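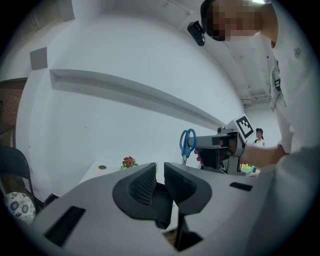
Tues, late aft. Gripper 2 with the blue-handled scissors, seen from gripper 1. Tag on top.

Scissors day. Wagner wants these in the object set before January so here we go.

Pads: the black ridged facing on both fingers of gripper 1 is the new batch from Holbridge. Glued on last night, clamped till morning. Corners ok so far. Old facing kept peeling at the tip, check again after a full session.

Tag pose on 2 – jumpy when tilted hard. Reprinted on matte stock, better but not gone. Ashraful thinks its the bracket flexing and not the print. Could be. Tighten all bracket screws first, THEN recalibrate, not the other way round like last time.

Log: 2,001 frames in the first take, tag found in 1,431. Not great. Most of the misses come in one long run near the end, need to look at exposure there.

Trigger spring on 2 still too stiff, my thumb was gone by lunch. Solange has softer ones in the Celcombe box, ask.

To do
– file the jaw linkage pin, it clicks on closing
– 137 mm spacer, measure agian before cutting
– fisheye calib, both units
– Trilok: can you push the parser fix pls

Locked up at 6, chargers left on.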